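Stikgate hand-held gripper, ribbed pads: a review after two weeks of use
Posted by Panya Inthanon, 3 October 2021

I bought the Stikgate because my old hand-held gripper, a Fernura, was tiring my wrist. We record short household tasks for training an arm, so the same tool is in my hand for a large part of the day. I have now made 700 recordings with the new one and I think it is enough to say something useful.

First the body. The base is white plastic and it is stiffer than I expected from the weight. On the Fernura I could feel the two sides bend when I closed on something thick, and after some months the fingers did not meet straight any more. With the Stikgate they still meet straight. The trigger is a little too far forward for a small hand. My colleague Montri Rungrueang has big hands and he says it is perfect, so please try it before you order, if you can.

The purple pads are the real reason to buy it. They have ridges, and the ridges take hold of cloth much better than the flat pads of the Fernura. I used a small printed towel for most of my cloth tests, sometimes folded and sometimes rolled, on a round wooden table.
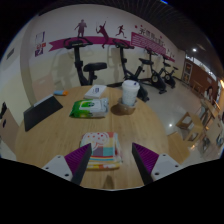
I did the same pick with both tools, 52 times each, always from the short side of the towel. The Fernura dropped it 9 times. The Stikgate dropped it 2 times, and both times I had started to lift before the trigger was fully closed, so I count this as my own mistake. With a rolled towel the difference is smaller. A roll is easy for any gripper if you come from above, and more difficult if you come at the end of it, where the layers can slide out like a telescope.

Hard things are a different story. A small box is fine. A paper cup needs a soft finger on the trigger, and I crushed more cups in the first days than I like to say. The pads are soft but the spring behind the trigger is not, and it goes from nothing to quite strong in a short distance. Stikgate sells a weaker spring, and in my opinion it should be in the package from the beginning. Packs of wet wipes are somewhere in the middle: the ridges hold the plastic wrapper well, but the pack bends and turns in the fingers if you do not take it near the centre.
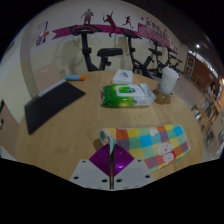 Pad and finger close to the end of the rolled towel, with the wipes, the small box and the cup behind.

The camera view is wide, and this I like very much. I can see the fingers and the full table in the same picture, and also a good part of the room. The price for this is that straight lines become curved near the sides, and small writing far away cannot be read. For our work it does not matter. If you need to read labels from across a table, you should look at the Rinaldi mount, which takes a narrower lens. I tried it one afternoon at Samran Rattanakul's place. The picture was sharper, but I lost the object each time I turned my wrist.

A bright ceiling light can be a problem too. I left the exposure on automatic the first day and the table became darker each time the lamp came into view. Now I lock it before I start – the setting is in the second menu, and the manual does not mention it.

Cleaning is simple. Dust stays between the ridges and a dry toothbrush removes it. I do not know yet how long the pads will last. Prasert Kongkaew bought his in January and has changed them once.

Good: stiff base, very good hold on cloth, wide view.
Less good: strong spring, trigger far forward, thin manual.

I will keep it, and the Fernura goes in the drawer as a spare. When the weaker spring arrives I will repeat the cup test and add the result under this review.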